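Thumbs, Mostly

July 7, 2019

I have been putting off writing up the upkeep on our two-armed robot, partly because it's dull and partly because most of it involves me lying on carpet with a hex key between my teeth. But Imke Nolte asked how we look after the thing, and an email would have been longer than this.

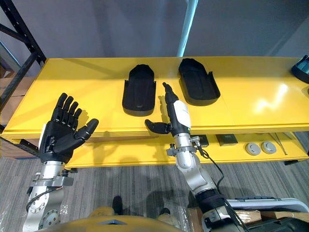
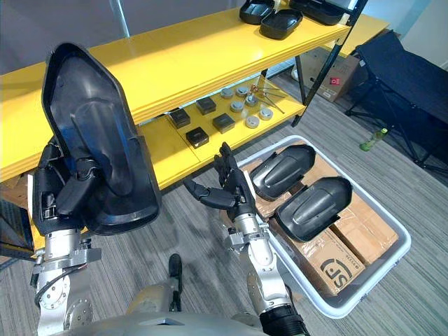
Most of the looking after is hands. The arms themselves ask for very little: I go over the bolts, wipe the dust out of the brackets, and move on with my life. The hands have opinions. Every 22 hours of running I send them both to the open pose, fingers up, and check the thumbs against a cardboard template that Tomoyo Uchida cut out in January and that has since been chewed by something. If a thumb is out by more than the width of my pencil line, it gets re-zeroed, and then the other one gets re-zeroed too, out of spite. After the thumbs come the cables. You can see the black one looping along the outside of the left arm where it's holding up the shell, and that loop is the part I fuss over most. Tie it too short and the wrist tugs on it at full turn. Leave it too long and it goes looking for a shelf to catch on. I have done both, the second one during a visit from the Wivstead people, who were very polite about the noise.

The log says 3,604 grips since the last full service. I don't entirely trust the log, which once claimed 500 grips on a day the power was out, but it's what I have. Bakari Mfinanga keeps his own tally in a notebook and won't tell me what it says.

The yellow shelving also needs a look now and then. If it gets nudged, every taught position is wrong by exactly one nudge, and the fingers come down beside the black shells with total confidence. I put tape marks on the carpet. They peel. I put down more tape.

Still on my list: new fingertip pads, a proper bracket for that cable, and a reply from Skulterov about ticket 434, which I opened in January and check on the way you'd check on a houseplant.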